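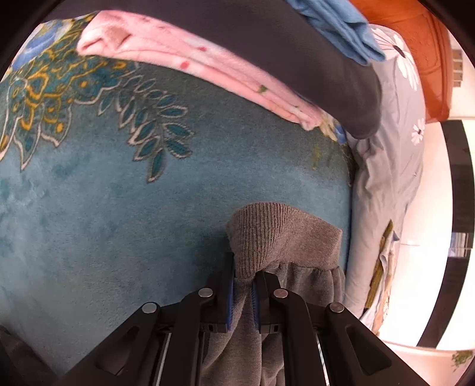
Community Help > Laundry & Linens > Folding and Sorting

Folding knits and towels on the bed without lint getting everywhere

Posted by Zahira Subramaniam, July 26, 2018

I fold all my laundry on the bed because there is no room for a table in the apartment. The bed has a plush blanket on it, the thick kind with a short pile. Two things keep going wrong. My gray knits with ribbed cuffs never lie flat, and the cuffs end up wavy after a week in the drawer. The other problem is lint. Anything with a rough surface picks up fuzz from the blanket, and the towels leave their own fuzz behind on it.

I have tried shaking the blanket out first and I have tried a Sikeck lint roller, which used up 23 sheets in one go. Is there a better order to do things in, or do I need to stop using the bed?

Utel_Mark

Get a table. A folding one fits behind a door. I got mine at Kutus and it holds a full basket.

Eugénie Texier

You can keep using the bed. Spread a flat cotton sheet over the blanket before you start. An old pillowcase slit down the sides works too if you only have a few things. The sheet gives you a smoother surface and it catches the lint, so you can shake it out of a window when you are done.

For the knits, start with the cuffs. Close any buttons or zippers, lay the garment face down and smooth the ribbing with your palm in the direction of the ribs. Do not pull it sideways. If the fabric is bunching just below the seam, the cuff has probably drawn in, and you need to ease the body fabric out from the middle before you fold anything over. Then fold so the crease does not run across the ribbing.
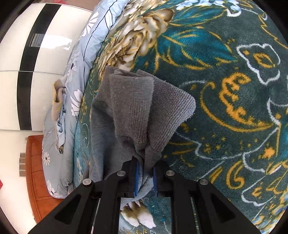 Towels should go last, after all the clothes are off the bed. Terry sheds the most. Pick each one up by two corners, give it a hard snap – over the tub if you can – and fold it in thirds the long way, then in half. A frayed corner can be trimmed with small scissors, but only cut the threads that are already hanging. If you cut into the hem it will keep going.

Skip fabric softener on the towels as well. I stopped using it in March and mine feel less slippery and stack better.

dorrit_k

Agree about the sheet. I would also wash the blanket by itself a couple of times. Mine was an El-Sayed one and it shed for about 8 washes before it settled down. Check the care label first, and clean the lint trap after every load. No idea about the cuffs, mine are all wavy too.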